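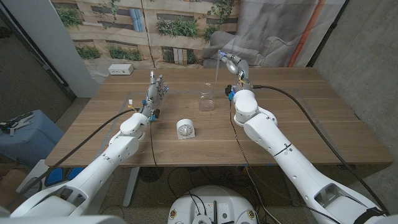 **Figure 1.** The two-arm kit at the work table, with a jar and a dial timer set out between the hands.

## 4. What the kit delivers out of the box

The Driltano two-arm kit is sold on a single strong claim, that a small lab with no robotics engineer on staff can unpack it, bolt it down and have it handling household objects within a working day. We spent our review period trying to find out how much of that sentence holds. The layout in Figure 1 is the one the quick-start guide recommends: both arms reaching over the table from a shared base, a taped rectangle for the work area, and a very small number of objects inside it. A clear glass jar and a round kitchen timer are a reasonable pair to start with, one being hard for a camera and the other awkward for fingers, but they are also a long way from the cluttered kitchen counter on the cover of the sales brochure. Readers should keep that gap in mind through the rest of this section.

We bought the kit at list price through the reseller Jarkus. Neither Driltano nor the reseller saw this text before submission. The loaner offer we received in the first round of email was declined, partly on principle and partly because the loan agreement asked for approval of any published figures.

### 4.1 Setup and cabling

The guide gives setup as a job for one person. It took two of us. The arms come with the hands already fitted, which saves time, and the base connectors are keyed so that they can't be swapped by mistake. After that the guide gets thin. It shows the cables in a drawing as neat gray lines that follow each arm to the base and vanish. On our unit they leave the wrists on the outside and swing wide in open loops, and a thinner one from the right wrist hangs straight down past the front of the table. There is no channel in the arm housing to hold them and no clips in the box. Driltano support told us by email that "users may dress the cables to suit their application," and attached no instructions for doing so.

We think this matters more than it sounds. A free loop is a moving part that the motion planner knows nothing about. The planner's collision model includes the arms, the hands, the base and whatever table the user draws in, and it leaves the cables out entirely. During our trials a loop touched an object or the table edge often enough that we added "cable contact" as its own line in the failure log. One could tie everything down with hook-and-loop strips, and we did so for the second block of trials, but then the wrist loses some of its turning range and the published reach figure no longer applies.

### 4.2 Calibration

Calibration is advertised as automatic. In practice it is automatic once the user has placed a printed board at each of 12 positions by hand and confirmed each one on screen. That isn't a bad routine. It is clear, it gives an honest error number at the end, and Leokadia Szulc, who had not used an arm before, got through it on her first try. Our complaint is with the word, and with the fact that the routine has to be repeated whenever the base is bumped or the head camera is tilted. The software doesn't notice either event. It goes on planning with the old values, and the first sign of trouble is a hand that closes beside the object.

### 4.3 Pick-and-place trials

We ran 200 trials on the stock software, with no training data of our own. Each trial asked for one object to be lifted clear of the table and set down again inside the taped area, upright. An attempt counted as a success only if it met both conditions without a person stepping in. The brochure's own success rate appears to count a lift as a success whether or not the object is put down in one piece, and the footnote that might settle the question refers to a white paper we could not get.

Under our rule, 59 percent of trials succeeded. We don't consider that a poor result for multi-fingered hands working from stock software, and a few years ago it would have been a good one. It is still well under what a buyer would expect after reading the product page.

The failures were not spread evenly. Glass was worse than anything with a painted or printed surface. The depth camera tends to see through the side wall of a jar, so the grasp is planned from the rim alone, and the hand comes in high with its fingers half closed. When the jar did get picked up, the set-down was often late, with the fingers opening a little above the table. The dial timer had a different problem. The planner likes the raised knob, treats it as a handle, and turns it. A timer that has been lifted, put down and also reset by accident met our success rule, and we left it in the totals, but a person asking for help in a kitchen might see things differently.

Driltano's answer to results of this kind is that performance improves with the paid Drustovside package, which adds learned grasps for clear and shiny objects. We asked for a trial license and were offered a recorded demonstration. We have no view on the package beyond noting that clear and shiny objects are among the ones the base product is advertised for.

### 4.4 Two hands, or one hand twice

The strongest argument for this kit over a cheaper single arm is that it can do things that need both hands. We found little support for that in the stock software. The two arms can be told to move at the same time, and they avoid each other well. What is missing is any shared plan. Holding a jar with one hand while the other works at the rim has to be scripted as two separate motions with a pause between them, and neither hand reacts if the other slips. In the earlier survey by Czerwiński this was described as "parallel" use, as against "joint" use, and we borrow the terms. The kit as shipped is a parallel system. The hardware looks capable of more, and the force readings from the fingertips are clean enough that a skilled group could probably write the missing layer. The groups this product is aimed at don't have that skill on hand, or they would be buying parts.

### 4.5 Limits of this review

We tested one unit, on one table, in one room. Lighting was not controlled beyond keeping the same lamps on. Renata Krawczyk ran most of the trials and also scored them, and although a second scorer went through the recordings of all the failures, the successes were checked only in part. Any bias from this would most likely favor the kit, as doubtful set-downs were given the benefit of the doubt. Software was frozen at the version available on May 1, 2026. A point release promised for June is said to include cable-aware planning, and the release notes we were shown describe it as a margin added around the forearm, set by the user. Whether a fixed margin can deal with a loop that changes shape as the wrist turns is something we intend to test on the same unit, with the same objects and the same scoring rule.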